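How I Paint Rigging Without Losing My Mind

Posted 23 Jan 2025 by Ruth Cuadros

I get more emails about rigging than about anything else on this site. Skies, no. Waves, hardly ever. It's always the rigging! So I'm finally writing down how I do it, using the picture I finished in December, a three-masted bark I called the Gorkance, coming up the channel at Raltby on a gray morning. She's in oils on a panel, and she took me far too long.

What you'll need: a rigger brush (the long skinny kind, size 0 or 1), a second one you don't mind ruining, a mahlstick or any clean stick to rest your hand on, thinner, and a finished, fully dry painting of a ship. I mean dry. I leave mine 37 days before I put a single line on it, and yes, I mark it on the calendar.

Step one: draw it on tracing paper first

Tape a sheet of tracing paper over the whole painting and draw the lines there in pencil. Start with the standing rigging, the stays and shrouds that hold the masts up, and then add the running rigging that works the sails. If you get a stay going to the wrong mast (I have, on a painting I'd already sold) you can rub it out and nothing is lost.

Get yourself a decent plan of the ship or one like her. I once counted the lines on a plan Mercedes Guzmán lent me and stopped at 387. You are not going to paint all of those. On a ship the size of your hand, 100 is plenty, and I usually use fewer. Pick the ones that make the shape: forestays, backstays, shrouds, braces. Squint at the drawing and if it already looks like a ship, put the pencil down.

Step two: mix three colors, none of them black

Black rigging looks like somebody went over the painting with a pen. I mix a dark from burnt umber and ultramarine for the standing rigging, then a middle brown with some of the sky color knocked into it, then a pale warm gray for any line catching light. The sky color is the bit people skip, and it's what makes the far lines sit back where they belong.

Thin each one until it runs off the brush like light cream. Test it on a scrap of primed board. If the line skips, add a drop of thinner. If it spreads, you've gone too far, so stir in more paint.
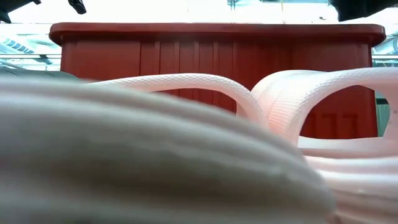
Two bundles of rope, the braid showing on the pinker one.

Step three: pull the long lines

Load the brush right up to the ferrule and roll it to a point on the palette. Rest your wrist on the mahlstick, put the tip down at the masthead and pull toward yourself from the shoulder, not the fingers. Turn the panel upside down or sideways if that gives you an easier pull. I spin mine constantly – my easel gets ignored for days.

Do each line in one go. A wobble in the middle of a confident line looks fine from across the room, but a line made of five careful little bits looks hairy from anywhere. If you hate it, wipe it off right away with a rag and a touch of thinner, and try again.

Give the slack lines a bit of sag, too. Stays are tight, but buntlines and the lazy side of the braces hang in a soft curve, and a ship with every line ruler-straight looks like a model in a case. Athina Kourkoulas, who taught me at the Bernton evening class, used to pin a piece of string to the wall and make us copy the curve over and over. I must have done 2,000 of them. I still do a page before I start!

Step four: break the lines up

Once everything is dry to the touch, go back with the sky color and lose a few sections. I pick the places where a thin line crosses the brightest cloud, and just nick it out. Then use the pale gray on two or three lines on the sunny side, part of the length only.

The ratlines (the rope steps across the shrouds) go in last, and faintly. I suggest them near the deck and let them fade as they go up. Sharada Kurian paints every one and hers look wonderful, but she has better eyes than me.

Leave it overnight and look at it in the morning before you touch anything else. I nearly always find one line to take out. On the Gorkance it was a backstay that ran straight through a gull.

Next month I'll do sails, including the patched ones.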